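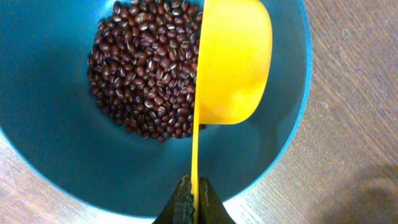 舀豆子,第二轮遥操作示教
四月,上午九点半开始记,中间断断续续,写到晚饭前
项目:Drurkier,豆类舀取

先把今天的安排写在前面,省得过两周翻本子又找不着。上午拖着手臂教,下午换成 Gikix 遥操作,两种办法教同一件事:夹爪捏住黄勺子的柄,把勺头送到豆堆旁边,切进去,端平,抬起来,移到碗的另一侧,再倒回去。豆子始终留在蓝碗里,不往外转移。外转移那一步我想留到下个月再说,现在连在碗里舀都还舀得磕磕绊绊的,别贪心。

豆子称了500克,从袋子里倒进量杯备着,按需要往碗里添。碗里的那一小堆我是故意放少的。上一轮放得太满,勺子随便往下一按都能舀到东西,教出来的模型就学会了"随便往下一按",等豆子少了它照样随便往下一按,刮着碗底空走一趟,还一副很认真的样子。这回从少的开始教,每隔一阵用手把豆堆挪个位置,偏左、偏右、靠近碗壁,都要有。挪位置这件事请各位千万记得做,我自己上午就忘了好一阵,教到后来发现豆堆几乎一直待在老地方,只好把那一段打上标记,训练时单独处理。

一、上午,拖动示教

手臂切到零力模式,我右手扶着腕部,左手扶桌沿。Tistunlow 这台臂的零力模式手感一直偏沉,尤其末端转腕的时候,像在推一扇有点受潮的门,能推动,但你想停的地方它不太愿意停。重力补偿里夹爪的质量我重新填过一次,比上周好,松手以后不再慢慢往下坠了。不过勺子的重量没有填进去,勺子很轻,我觉得可以不管,谁有闲心可以试试填和不填有没有差别。

拖动的好处还是老样子:手上有感觉。勺头碰到碗底那一下,能从腕部传到我的手掌,我会下意识地松一点,顺着碗的弧度走。这个"松一点"特别要紧,舀豆子的诀窍几乎全在里头。碗是圆的,勺头那条边是直的,直边贴着弧面走,总有地方贴不住,豆子就从那条缝里溜过去。要是硬压,勺柄会在两根手指之间转,转了以后勺口朝向就变了,后面再怎么端都端不平。

坏处也是老样子:我的手会进画面,胳膊会挡外部相机。腕上那台倒还好,看勺子和豆子都看得清楚。外部相机的画面里有一半时间是我的袖子。上午穿的格子衬衫,模型怕是要以为格子纹和舀豆子有什么关系。建议以后拖动示教的时候,外部相机的数据先不进训练,或者照以前的做法,拖完之后按轨迹让手臂自己重放一遍,重放时再录图像。重放的麻烦是豆子不会跟着回到原位,你舀过一次,豆堆的形状就变了,重放时勺子走的是老路,豆子已经不在老路上了。刚体任务重放很好用,颗粒类的就尴尬。这点我去年写过一次,当时没当回事,今天又撞上,再写一遍,权当提醒自己。

上午教的条目都放进 Zeng 服务器了,文件夹前缀用的是 hand,别和下午的 tele 混在一起。

二、夹爪捏勺柄的位置

这一节单独写,昨天和今天在这上头耗的时间最多。

勺柄又细又长,夹爪两根手指捏上去接触面很小。捏得靠近勺头,控制最稳,勺头想往哪儿就往哪儿,可是手指离碗太近,往碗壁那边舀的时候指尖容易蹭到碗沿。捏得靠近柄尾,碗沿是躲开了,勺头又开始晃,而且腕相机里勺头离得远,勺口里有没有豆子就不好判断。我来回挪了好多次,最后定在一个折中的位置,在勺柄上用铅笔画了一道细线,装勺子的时候手指的上沿对着那道线。铅笔印会磨掉,磨掉了请补上,别换成贴纸,贴纸有厚度,捏上去会歪。

指面的摩擦够用。我原来担心塑料柄打滑,想给柄上缠一圈胶布,试了一条没缠的,端起来也没有掉,就先不缠了。夹持力我往上调了一档,调完以后勺柄绕着捏点转的毛病轻了很多,但没有根除,遇到勺头顶住碗壁的时候还是会转。大家教的时候如果看见勺子转了,这一条就停下来,按踏板作废,把勺子重新对好线再来。不要在歪着的状态下硬把动作做完,那种数据留着,模型会学到"歪着也行"。

三、下午,遥操作

吃过午饭,两点过一点儿开始。Gikix 的主手启动以后先要归零,归零的时候主手要放平在支架上,我头一回是拎在手里归的,结果从臂一使能就往左偏,吓了一跳,赶紧拍了急停。没碰到东西,碗也好好的。启动步骤我重写了一张,贴在主手旁边的架子上,字写得比较大。

遥操作最不习惯的是没有手感。勺子碰没碰到碗底,全凭眼睛。我起初盯着外部相机的屏幕,怎么看都觉得勺头悬着,再往下送一点,就听见"咔"一声,已经顶上了。后来改成主要看腕相机,看豆子:勺头那条边推到豆堆的时候,最外面几颗会先滚开,接着整堆才动。散在边上的豆子一动,就差不多到该放平手腕的时候了。这个窍门我觉得很管用,写给之后接手的同事,你们试试看,要是有更好的看法也请补在后面。

延迟比我想的小,慢动作几乎察觉不到,快起来就有了。我把动作比例调低,主手走一大段,从臂走一小段,碗里这点地方正好用得上细的动作。代价是胳膊累,主手要来来回回抬,抬到后面肩膀发酸,人一酸动作就潦草。所以我给自己定了规矩,觉得潦草了就停,去倒杯水,看看窗外的树,回来再教。

目标是遥操作这边攒够40条合格的。合格的标准再抄一遍:勺口端平,抬起以后勺里有豆子,移动过程中没有豆子掉到桌上,倒下去的时候勺口朝碗里,结束时勺头停在碗面以上。舀多舀少不作要求。我原先是想要求"半勺以上"的,想来想去还是删了,让人去判断半勺不半勺,两个人能判出两个结果来,徒增争吵。

有几种毛病下午反复出现,记一下:

下勺太陡。勺头几乎竖着插进去,豆子被推到一边,勺里空空。新手(包括下午刚坐下来的我)都会这样。下勺之前先把手腕放斜,再往前送。

抬得太急。明明舀到了,一抬,豆子从前沿滑下来。抬之前先停一小会儿,心里默念一声就够了。不过停顿也不能太长,停顿太长的数据训练出来的策略会在那里发呆,站着不动,怎么等都不走,这种情形做过模仿学习的大概都见过。训练前的静止帧裁剪我还开着,裁剪阈值没动。

碗会跑。蓝碗直接放在木桌上,勺子往一侧推得重了,碗就跟着滑。我在碗底垫了一小块防滑垫,好多了。垫子不要太大,露出来的话画面里多一样东西,以后换桌子又要解释半天。

四、录制和数据

每条的时长上限设在3000帧,到了自动截断。正常舀一次用不了这么多,能撞到上限的基本都是操作的人在犹豫,或者中途去接电话忘了踩踏板(说的是我自己)。截断的一律作废。

编号接着上一轮往下排。978号那条请不要删,它不合格,豆子倒下去的时候有一半弹到了桌上,但前半段下勺特别漂亮,沿着碗壁的弧度一路过去,顺得很,我想截出来做下勺动作的参考。已经在备注栏写了"保留",合并脚本跑之前麻烦再看一眼备注栏,上次就是脚本不看备注,把我留的一条给清掉了,心疼了一下午。

光线今天很好,均匀,碗里面的反光很淡。豆子本身是亮的,顶上一粒一粒地反光,我担心过这会影响深度,于是把深度图也调出来看了看,豆堆那块确实有些零碎的洞,黄勺子边上也有,勺壁有点透光,深度在那里拿不准。我们目前的策略只吃彩色图像和关节状态,所以暂时不碍事。要是以后有谁想用深度去估豆堆的高度,先来翻翻这一页。

颜色倒是选得省心。蓝碗、黄勺、暗红的豆子,三样东西谁也不和谁混,肉眼看着也舒服,盯一下午眼睛不算太累。但我也在想,颜色分得这么开,模型会不会就只认颜色了,换一只白碗、一把白勺子恐怕要抓瞎。柜子里有一只旧的浅色碗,下一轮混一部分进去,豆子先不换。

五、还没想明白的

拖动教的和遥操作教的能不能合在一起训练,我心里没底。拖动的动作快,转弯圆,带着人手的那股劲儿;遥操作的慢,走走停停,折线多。两种混在一起,策略会不会一会儿像这个一会儿像那个?打算先各训一份,再训一份混的,用同一套摆放位置去测。测试位置我画在一张方格纸上了,和称豆子的小秤放在一个抽屉里。

另一件事是失败以后怎么补救。现在教的全是一次舀成的,模型真舀空了它不知道再来一次,照旧端着空勺子郑重其事地走完全程,看着又好笑又可怜。我想专门教一批"舀空了,回去再舀"的:故意把第一下舀偏,看一眼勺里,回到豆堆再下勺。故意舀偏这种数据要不要把偏的那一段裁掉,我倾向裁掉,只留从空勺开始的后半段,这样它学到的是怎么回头,学不到怎么舀偏。组里有不同想法的,写在这一页空白处就好,我明早会看。

收尾:豆子倒回量杯又称了一次,比早上少了一点点,估计滚到桌子底下去了,趴下找到几颗,扔了,没有放回碗里,怕带灰。勺子取下来擦过,主手放回支架,臂断电,急停按下。防滑垫还在碗底下,明天谁先来谁直接用。

补一句,踏板的线有点松,踩下去偶尔没反应,要看屏幕上的录制灯亮了再动手。新线已经在采购单上了。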